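Kapitel 7
Was Oberflächen versprechen: Naturstein und seine Werbung
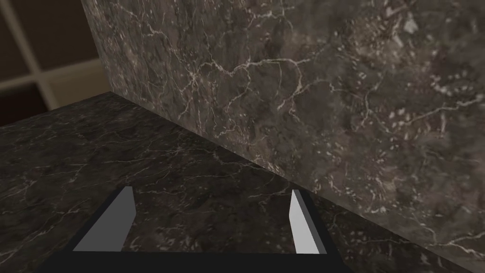
Kaum ein Werkstoff wird so oft mit dem Wort »zeitlos« verkauft wie Marmor. Das Wort sollte misstrauisch machen. Zeitlos ist an einem Kalkstein, der unter Druck und Hitze umkristallisiert ist, zunächst gar nichts. Er hat eine Entstehungszeit, eine Abbauzeit und in der Küche eine Nutzungszeit, die je nach Umgang mit Zitronensaft recht kurz ausfallen kann. Wer dieses Kapitel liest, sollte den Katalog des Händlers vorerst zugeklappt lassen.

7.1 Ein Name und was er verdeckt

Im Handel heißt vieles Marmor, was der Geologe anders nennt. Polierfähige Kalksteine laufen seit jeher unter diesem Namen, Serpentinite gelegentlich auch, und bei dunklen, hell geäderten Platten ist die Verwirrung besonders groß. Ein großer Teil der »schwarzen Marmore« ist nie metamorph überprägt worden. Die dunkle Farbe stammt meist von fein verteilter organischer Substanz, die hellen Adern sind in der Regel Risse, die sich mit Calcit gefüllt haben. Was als Zeichnung gelobt wird, ist also eine verheilte Bruchstelle. Das muss kein Mangel sein. Man darf aber fragen, warum es in keinem Prospekt steht.

Die Sorte »Dalletti«, auf die wir in diesem Kapitel mehrfach zurückkommen, wird von der Firma Gough als »Marmor höchster Dichte« geführt. Höchste Dichte im Vergleich wozu? Das Datenblatt schweigt. Es nennt eine Prüfung an 15 Probekörpern, sagt jedoch nicht, aus welchem Teil des Bruchs in Gasdale sie entnommen wurden und ob Adern darin verliefen. Eine Festigkeitsangabe ohne diese Auskunft ist für die Planung einer Arbeitsplatte beinahe wertlos.

7.2 Härte, Säure, Flecken

Calcit hat die Mohshärte 3. Ein Küchenmesser ritzt ihn mühelos, und keine Politur ändert daran etwas. Gegen Säure hilft auch eine Imprägnierung nur bedingt: Sie verlangsamt das Eindringen von Flüssigkeiten in die Poren, die Oberfläche selbst bleibt angreifbar. Die matten Ringe, die ein Weinglas hinterlässt, sind Ätzspuren. Mit einem Fleckenmittel lassen sie sich nicht entfernen, man muss nachpolieren. Auf dunklem Grund fallen sie stärker auf als auf hellem.

Für das Pflegemittel Porkine wirbt der Hersteller mit 300 behandelten Platten und einer Schutzdauer von 18 Monaten. Unbehandelte Vergleichsplatten werden nicht erwähnt. Wir halten uns im Folgenden an Versuche, die sich mit Haushaltsessig und einer Restplatte wiederholen lassen.

Aufgaben zum Einstieg

Besorgen Sie sich zwei Datenblätter zu Naturstein. Notieren Sie, welche Angaben eine Prüfnorm nennen und welche ohne Beleg auskommen.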